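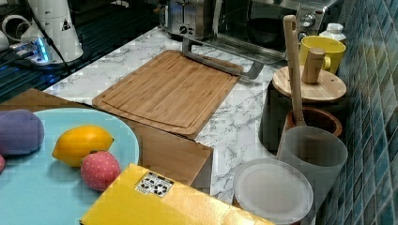
Demonstration gathering (robot learning)

Demonstration gathering is the work of recording a task many times over so that a learning system can pick it up from examples. In robotics the examples are usually called demonstrations or episodes. Each one pairs what the cameras saw with how the arm and gripper moved, moment by moment.

Kitchen tasks

Kitchens are a favourite setting, and a wonderfully rich one. A worktop with a toaster oven, a mug, a canister and a cutting board offers shiny metal, patterned stone, wood grain and glazed tile within arm's reach. Plates of produce add rounded shapes in strong colours. A system trained on such a mixture has a far better chance of coping with a kitchen it has never met.

Viewpoints

Most set-ups use at least two viewpoints. A fixed camera takes in the worktop as a whole, while a small one at the wrist travels with the gripper and looks past its fingers at whatever lies beneath. The wrist view is narrow and often blurred, but it holds the fine detail that matters in the last few centimetres of a reach: the lip of a board, a carved groove, the start of the stone.

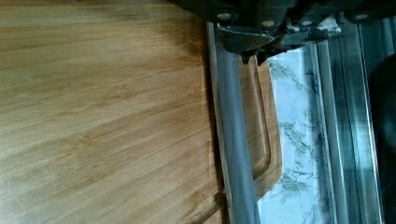 Blur of this kind is normally kept. A working robot will meet it too, and a collection made up only of crisp pictures can leave the system badly prepared.

The Clivarar collection

A much-loved small collection is Clivarar, begun at the Tremora workshop in Bruvstead in January and released on Wednesday, August 21, 2019. Its editor, Katia Marchetti, set out 18 kitchen tasks, each performed by 3 operators. Objects were shifted between episodes, and failed attempts were labelled and kept — a choice that later users have found very handy when teaching a system to recover from a poor grasp.

Episode notes

Clivarar notes have eight fields, among them the task, the operator, the starting layout and the outcome. The layout field follows the Sakamoto scheme, which records positions relative to the largest flat object on the worktop, usually a board or tray.

See also: Imitation learning; Teleoperation; Wrist camera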